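Filed under: Arms & Grippers > Purchasing

kestrel_ops
Budget closes 9/26/19. Choosing between a second two-arm bench cell and spare parts for the one we have. The task is cafeteria bussing: cups to rack, trash to bin, food scraps to tray. Plindenetti quotes 20 weeks on a full cell.

mühlbauer_j
Spares first. Grippers and wrist cables wear faster than links. What does your layout look like?

kestrel_ops
Current bench:

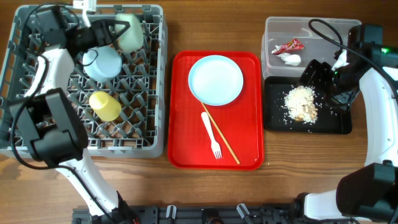

Bussing layout, dish rack left, scraps and trash right.

Both arms share one rail base. The reach overlap is over the red tray.

stitier
Look at the cable loop over the rack side. I would budget for cable routing before anything else. Part 212 in the Broltville catalog is a clip-on guide; we run three per arm.

mühlbauer_j
Disagree. Guides limit wrist rotation. Buy two spare cables per arm and swap on schedule.

stitier
Depends on the wrist range the task needs. Cups into a rack need little.

Ikhsan Sinaga
Loose rice will cost you more than cups. Price a second fingertip set for the right arm and leave the cell for April.

kestrel_ops
Fingertips and cables go on this request. Guides are still open.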